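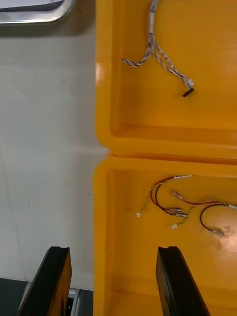 Working Papers > Work and Language > Borrowed Words on the Bench > Section 4

4. What people call things, and who they got it from

We come now to the part of the study we enjoyed most, and we hope the reader will forgive us if we linger. The earlier sections dealt with written names, meaning the ones found in catalogs, on order forms and in the training binders that sit on a shelf in nearly every small workshop we visited. Spoken names are a different matter. They are handed from one person to the next over years of shared work, they are hardly ever written down, and when a person retires they may leave with that person. Of the 51 people we interviewed in Astden, all but a handful used at least one spoken name that appears in no binder we were shown.

The first thing we noticed was how loyal people are to whoever trained them. Lucinda Ferreira, who started at Tondero straight out of high school, still calls any coil spring a "curl," and when we asked her where the word came from she answered with a person's name before we had finished the question. Cletus Szabo had the same teacher two years later and says "curl" as well, although he moved to Stulanis long ago and now works among people who say "spring" like everybody else. He told us he had tried to drop it. "I'd say spring all morning and then my hands would be full and out it came, curl," he said, and he laughed about it, and so did we. Several of the older interviewees described this same slipping back when they were busy or tired, and we think it deserves more study than we were able to give it (see also Section 6, where the question comes up again with bilingual speakers).

Names of this kind tend to come from one of two places. Some describe how a thing looks to a person who has not yet learned what it does. The others describe the motion or noise it makes once power is applied. Electrical parts are especially rich in the second kind. A push-pull solenoid, for instance, is a coil in a metal housing with a plunger that moves when current goes through the coil, and it had more spoken names in our interviews than any other part. We heard "kicker," "knocker," "thumper" and "the little mule." Two people in the same family, working at different firms, used "kicker" and "knocker" and each assured us, quite kindly, that the other had it wrong.

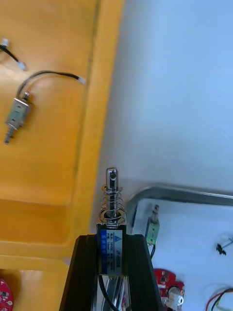
The written name was hardly any help in settling such disputes. We asked each interviewee to tell us the proper or official name for the part they had just called a kicker or a mule, and the answers wandered a good deal. Some gave "solenoid" at once. Others said "actuator," which covers far more than this one part, and a few read the model code off the nearest label as though that were the name. Pankaj Ahuja, who buys parts for Negussie and talks to suppliers all day, explained to us that the code is what he says on the telephone and "kicker" is what he says when he turns around in his chair. He does not feel that he is translating. To him these are two ways of being polite to two sets of people.

We had expected that newcomers would find all this a nuisance, and some did. Maja Krajewska had learned her trade in another language, and she kept a notebook during her first August in Astden in which she wrote down each new word with a small drawing next to it. She was good enough to let us look through it. What struck us was that the official terms had given her almost no trouble, because they resembled the ones she already knew, while the homemade words had to be learned fresh, one at a time, from people who did not always remember that they were homemade. She recalled being asked to fetch a mule and standing there — quite a while, she said — hoping for a hint. By the end of the year she had added a word of her own to the shop's supply, and she was pleased to hear it used by a person she had never taught it to.

Figure 4. Small push-pull solenoids in a shallow orange bin. Spoken names recorded for this part: kicker, knocker, thumper, little mule.
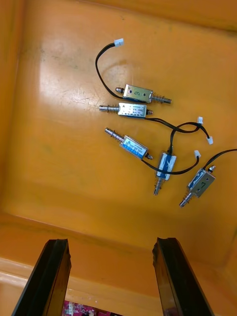 Ownership of words turned out to matter to people more than our interview guide had allowed for. We had one question on it, near the end, and we soon moved it forward. Kamil Sýkora, by common agreement the source of "thumper," was a little shy on the subject and at first denied having made it up. Later, walking us out to the parking lot, he told us the full story, which involves a vending machine and a stuck coin door and which he has asked us to leave out. He did let us say that he hears the word from strangers now and is never sure whether to mention it.

We would add a word of caution about how far these findings travel. Astden is a small place, and many of the people we spoke with have worked together at one firm or another, so a word that seems widespread may have come from a single lunch table. Our interviews took 12 weeks in all, and people who had left the trade were difficult to reach. We also suspect that some interviewees saved their more colorful words for when the recorder was off, in spite of our encouragement. The next section turns to the binders themselves, and to the pencil notes we found in their margins.

Contact the authors | © April 2018 Borrowed Words on the Bench | Back to top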